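Zemgate Student Robotics Club – gripper recordings, data card 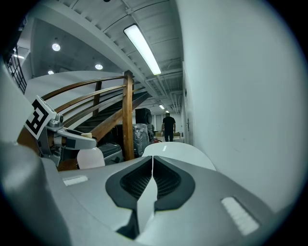

Data card no. 2, page 1

The set holds 1462 short recordings, made by members of our club with the hand-held gripper. The places are corridors, stairs and work rooms. Each finger marker must be readable in the first 30 images, otherwise we leave the recording out.

Files are in folders of 100. The folder "benness" is for testing only – please do not train on it.

Known problem: labels for stairs are not complete.

Last change: 10 August 2022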